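3.2 透明三格收纳盒的摆放与装刊

本节适用于Plakevon三格收纳盒,用于存放旧杂志和薄册子。

1. 收拾出一张平整的桌子,把要入盒的杂志放在手边。
2. 逐本翻看。封面磨损的旧刊照常可以入盒,书页脱落的先夹进文件袋。
3. 同一种刊物归在一起,刊名朝同一方向。

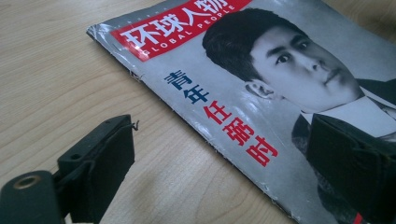 Tillman留言说,他家的旧刊按年份分格,找起来比按刊名快。两种分法都可以,选定后全盒保持一致。

4. 用干的软布顺着木纹擦拭桌面,留出放盒的位置。收纳盒每侧至少留出3厘米。

注意:不要使用含酒精的清洁剂,盒壁可能发白。

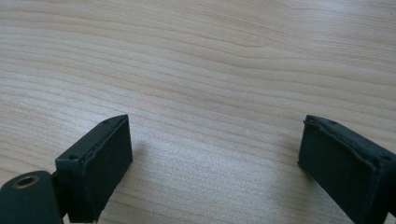 图3-2 浅色木纹桌面

5. 将收纳盒开口朝上,横放在桌面一侧,杂志放在另一侧。桌上有线缆时,先理顺,不要压在盒底。
6. 封面卷边的杂志先压平再装。压书用Andard平板或几本厚书均可,时间为16小时。

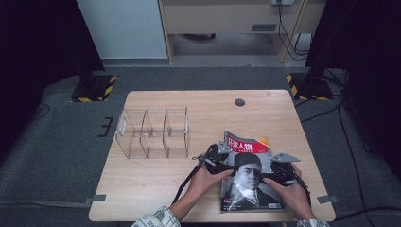 图3-3 空盒在左,待装杂志在右

7. 双手拿稳杂志,书脊朝下,竖直放入格内。先装中间一格,再装左右两格,盒子不易偏移。
8. 每格不超过40页的薄册可放多本,较厚的杂志酌情减少,以能轻松抽出为准。

警告:请勿提着隔板移动装满的盒子。搬动时双手托住盒底两端。

9. 需要换位置时,先取出全部杂志,再移动空盒,然后把桌面重新擦一遍。
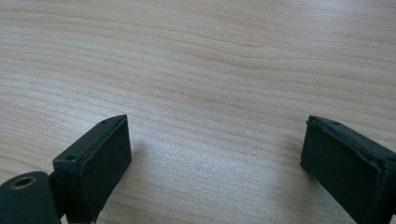 擦完等桌面干透再把盒子放回,盒底的潮气容易使纸张起皱。室内湿度高于70%时,建议在每格底部放一小包干燥剂,每月检查一次。

隔板松动的处理方法见3.3节。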